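Vavia Refurbished Office Tower, Bought for Its Insides

Posted 8th December

I did not need another desktop computer. I have a laptop that does everything I ask and several things I don't. But Nutstead, which sells off old office machines from a warehouse outside town, had a stack of these black Vavia towers going cheap, and I have never been able to walk past a stack.

This was in November. I've now had the lid off it more times than I've written an email on it, so consider this a review of the computer as a thing to open.

From the outside it is as exciting as a filing cabinet. Black box, vents, a badge you have to tilt toward the window to read. It came with a power cord, a sheet of paper telling me not to open it, and a sticker from Nutstead telling me I could. I went with the sticker.

The side panel comes off after 2 thumbscrews and a firm pull toward the back. The first time, I pulled toward the front for quite a while. Lay the machine down before you do any of this. Standing up, the panel drops on your foot, and you end up working sideways like somebody feeding a parking meter from the wrong car.

Once you're in, I have mostly praise. Whoever laid this out expected a tired person with a deadline to be fixing it. The optical drive has a blue plastic release latch and the hard drive bay has blue plastic clips, and I came to love that blue. If it's blue, you can squeeze it and something will let go. My last desktop, a Leite, held its hard drive in with four screws, two of which could only be reached by a child or a very patient crab.

The cables are less lovable. There's a fat bunch of them in yellow, orange, red and black, lying across the middle between the board and the drives like spaghetti that missed the plate. None of it is tied down. I used a twist tie from a bag of bagels, and that has held up better than the bagels did.

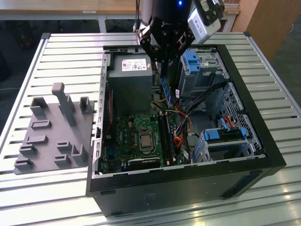 Alby Cartwright wrote in to say that I was being unfair about the cables, and that a bit of slack is what you want in a machine you plan to keep opening. He had tied his down so neatly that he couldn't get the drive out without undoing the lot. Put the twist tie away, he said, and just push them to one side.

Fine. I have loosened the twist tie. I have not put it away.

Memory was the upgrade I'd bought the thing for. The slots run alongside the processor and you can get at them without taking anything else out, at least with the case lying flat. I bought a blue stick from Gidex because it was cheap, and the color turned out to be the nicest thing about owning it. Line up the notch, press straight down, and keep pressing past the point where you're sure you've broken something. There's a click. Mine took three tries, and on the second the computer beeped at me in a tone I usually hear from the dentist's receptionist.

The power supply is a plain gray lump with a label full of tiny print. It does its job and hums slightly flat of the refrigerator. I left it alone. If you were hoping to run a big graphics card off it, read that tiny print first – and bring a magnifying glass.

Dust is the other thing. Mine had spent its working life under somebody's desk and had collected a fair amount of that person's carpet. Budget an afternoon and a can of air, and do it outdoors. I did it in the kitchen and we were eating around it for days.

Good points: opens easily, the blue bits, room for real hands, old parts you can replace without taking out a loan.

Bad points: the cables, the hum, a case edge near the rear panel that got my thumb, and a fan that starts up in the morning as if it's late for a flight.

I'd give it 4 out of 5, and the missing one is for the thumb. As a computer it's perfectly all right. It opens a spreadsheet. Berwyn Prosser has asked to borrow it for his accounts, so I suppose I'll have to put the side back on.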